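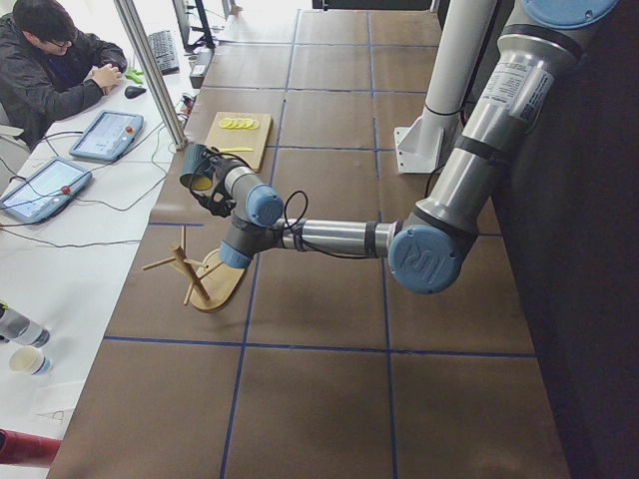
Turkinent Reference > Robots > Teaching methods > Demonstration by remote control

Demonstration by remote control

Demonstration by remote control is a way of teaching a robot arm a task. A person, called the operator, moves the arm from a distance, and the computer records each movement together with the camera pictures. Later a program is trained on these records and tries to do the same task alone. The method is also called teleoperated demonstration. It is near to hand guiding, where the operator takes hold of the arm itself and pushes it through the task.

Overview

One complete recording of a task is called an episode. It begins when the arm leaves its start position and ends when the operator presses the stop key. The record contains the joint angles, the opening of the gripper and the video of one or more cameras. Episodes are sorted as good, usable or failed. Failed episodes are not always thrown away, and some teams use them to teach the program what a bad grasp is like.

Kitchen tasks are common in this work. The objects are cheap, they have many shapes, and everybody knows how the task should finish. Typical objects are cups, cutting boards, fruit slices and mug trees. A cup is harder than it seems. It can be held by the side, by the rim or by the handle if there is one, and each way of holding permits some next movements and makes others impossible. An arm which holds a cup from the side can tilt it easily, but to hang a mug on a peg the operator must think about the handle before the fingers close.

Work table

The table is usually covered with a plain material, and many laboratories divide it into squares with colored tape. With the squares, the objects can be put in a different place for each episode and the place can be written down. In the Kornora collection every square has a letter and a number, and the operator receives a list of starting places for the shift. Brown paper is a frequent cover. It does not shine under the lamps and it can be changed when it becomes dirty.

When the arm is a factory type, its teach pendant is kept close to the operator's side of the table. The pendant is a hand-held screen with a red emergency stop button. It is used to start the arm and to free it after a safety stop.

Control devices

Three kinds of devices are in wide use. The first is a small copy of the arm, which the operator bends with the hands while the large arm follows. The second is a hand controller of the type made for games. The third is a six-direction mouse, which is slower but less tiring for the wrist. The Hakim handbook recommends the small copy for tasks where the wrist must turn much, such as pouring.

Kornora collection

The Kornora collection was made under the direction of Nisreen Qaisi and contains 3000 episodes of 57 kitchen tasks. Each episode is limited to 70 seconds. Munther Yammine wrote the operator rules, which are still copied by smaller groups. They say that the operator should not correct an object by hand during the recording, and that a pause longer than a few seconds makes the episode only "usable". New operators practice for 60 episodes before their records are kept.

Limits

The program learns also the habits of the operator. If one person always comes to the cup from the right, the trained arm will do the same, even when another object stands in the way. In the Gilthorpe tests, records from several operators gave slower but more careful movements. Operators who feel no force from the gripper often press too strongly, and this too is learned.

See also: Hand guiding; Teach pendant; Gripper; Episode (robot learning)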